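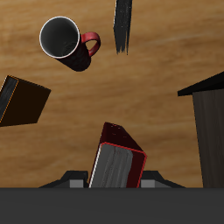 Mine drifts off centre after a few pairs and the heel ends up hollower than the toe, so I'd like to see someone measure it before calling it a good sharpener. That was the first reply under my short note on the Miteck Flarolon in November, and it is a fair thing to ask. I have now measured it.

Search this site Enter keywords Go

Miteck Flarolon skate sharpener: longer test

The Flarolon is a bench-top sharpener for ice hockey skates. The blade is clamped in a jaw on top of the housing and a small grinding wheel travels along underneath it. The price I paid was £528, with one wheel, a alignment gauge and a mains lead in the box. Extra wheels are sold separately for each hollow.

I used it for 22 weeks on my own skates and on those of the team I play for, which skates late in the evening at Leite. All steel was standard width. Goalie blades were left out, as they need a different jaw that I did not buy.

Setting up

The wheel has to be lined up with the middle of the blade before first use. The gauge clamps in like a skate and has a row of notches; you turn a knob on the side until the wheel sits opposite the centre notch. The knob has no lock. This is the cause of the drift described in the reply. On my machine the knob moved by half a notch over a busy evening, enough to leave the inside edge visibly higher when checked with a square.
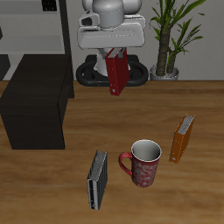 Ring binders and a red mug on the table.

A strip of tape over the knob cured most of it. After taping, I checked the edges at toe, middle and heel on every pair and found them level within what my square can show. I still run the gauge at the start of each session. It adds very little time.

I could not repeat the uneven hollow from heel to toe. The wheel keeps the same pressure along the length, and the hollow matched at both ends on every blade I tested with a set of radius pins. A worn wheel may be to blame in the other case, or a blade that was already out of shape from hand grinding.

Finish and speed

Four passes are enough for a blade that is only dull. A blade with a nick wants ten or more, and a change from one hollow to another took 19 passes on harder steel. The finish is slightly coarse straight off the wheel. A few strokes with a honing stone along each side take off the burr, and this should be treated as part of the job. 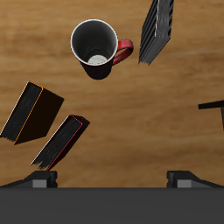
The stone is not supplied. I used the one from my older Ploltby hand sharpener, which is the right size and costs very little. The Ploltby itself is slower and depends a good deal on how steady your hands are, but its finish is finer, and for one pair a month I would still think it good enough.

Dust is caught by a foam filter at the back. The filter clogs sooner than the manual suggests, and when it does the motor note rises and the housing gets warm. I washed mine every 30 blades. The door seals well and I found almost no grit outside the machine.

Noise is moderate, a little less than a vacuum cleaner. There is a second, higher tone when the wheel reverses at the heel. It can be heard through a changing room wall.

Wheel life

I fitted a second wheel near the end of the test. The first had begun to leave faint ripples, which could be felt with a fingernail but not on the ice. The machine keeps no count, so you will need to write down the passes yourself.
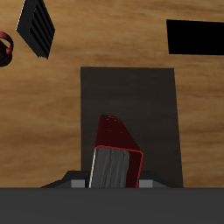
Verdict

Accurate once the knob is held still, and quick enough to do a full bench before a game. The missing lock is a poor choice at this price and should be put right. Buy it if you look after several pairs. For a single skater the running cost of wheels and filters is hard to justify against a rink sharpening.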